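Casual hours at Toncombe early learning, worth it?
Posted in: Educators and ECAs / Jobs and conditions
June 11, 2024

mitra_j
Anyone here worked at the Toncombe centre? They've offered me a casual spot, 15 hours a week to start, mostly the toddler room. Halfway through my diploma so I can't do full time till January anyway. Ad says "play-based, parent run, two languages" but the interview was ten minutes in a hallway so I got nothing out of it. Mainly want to know about ratios, breaks, whether casuals get paid for the staff meetings.

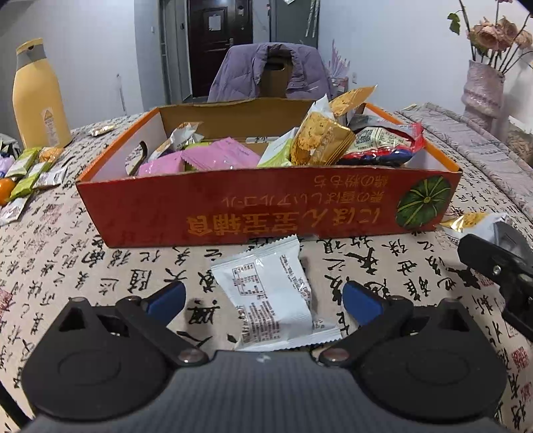

Also they use Brekonura for rosters. Is that the one that texts you at 5 in the morning?

helmy_hills
Yep thats the one. You can turn the texts off, settings then alerts. Then you miss shifts though so pick your poison.

Did a term at Toncombe. Ratio was 1 to 4 in the babies room and they stuck to it, even with people off sick. Toddlers I can't say, hardly in there. Meetings unpaid for casuals when I was there. Ask.

keyvan.khosravi
Unpaid meetings is not on. If they want you there it's work. Get it in writing before you sign anything, check your award, ring the union if they get funny about it.

helmy_hills
Didn't say it was on, said it's what happened. They weren't compulsory either. I skipped most and no one cared.

keyvan.khosravi
"Not compulsory" and then you don't know about the allergy changes because they were only ever mentioned at the meeting. Seen it. Different centre but still.

tash_in_room2
Parent run can be lovely or a nightmare. Ours is lovely! Parents do the mulch and the laundry roster and the fundraising and mostly leave the programming to us. Last place I was at, one dad rewrote the sleep policy over a weekend and we found out at drop off. So I'd ask who signs off on policy, the director or the parents.

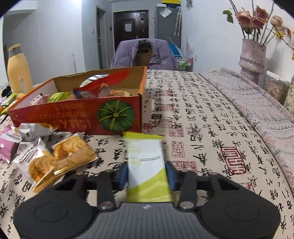
Also ask about programming time. Casuals usually get none but if they want you writing observations then 20 minutes at the end of a shift isn't going to cover it, not for a full toddler room.

mitra_j
Ok thats really useful. Didn't even think about observations. They did say something about Cirkulero for the learning stories, is that hard to pick up?

tash_in_room2
Easy enough. Clunky on a phone. Write it in your notes first then paste, it logs you out and eats the lot.

helmy_hills
Never lost anything on it myself. Depends on the tablet I reckon. Ours were newish

old_sandpit
Going against the grain but I'd take it. A placement and a paycheque while you study, and the toddler room teaches you more than any unit does. Conditions are average everywhere. Centre's almost 60 places so there's usually someone to cover your break, the tiny ones are where you end up eating lunch standing at the change table.

keyvan.khosravi
"Average everywhere" is how it stays average.

old_sandpit
Fair. Still rent to pay tho.

mitra_j
Emailed the director re meetings and the policy thing. Will post what she says. Ta all

Mitra Jalali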